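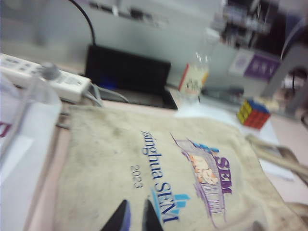
I picked tote bags for my materials project because everybody I know owns way too many of them, and mine were piling up (mostly free ones from events!). The question was simple: does a canvas tote really earn its place on a desk, or does it just turn into one more thing lying there?

For the carrying part I walked 2762 steps with a load of 700 grams, first with the handles over my shoulder and then in my hand. Shoulder was way more comfortable. The long straps do slide a bit on a slick jacket, though.
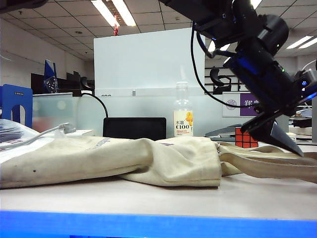
Tote on the desk, with the C100 bottle and the cube behind it.

Then came the desk part, and I have opinions. Canvas takes up a ton of room when it's lying down, and light canvas shows every smudge. I scored dirt on my own scale, and this kind of bag did badly. Folding helps with the space problem, but the straps still go wherever they want.

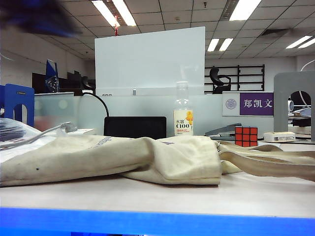 Folded tote, straps out to the right.

I tried two folds, a plain half fold and the one from the Stateck storage guide where you tuck the straps in first. The Stateck one takes longer but stays neat in a drawer, so I'd go with that. If I had more time I'd compare washing methods next, starting with cold water and plain soap, and maybe borrow a thicker bag from the Wutatholm shop to see if it creases less.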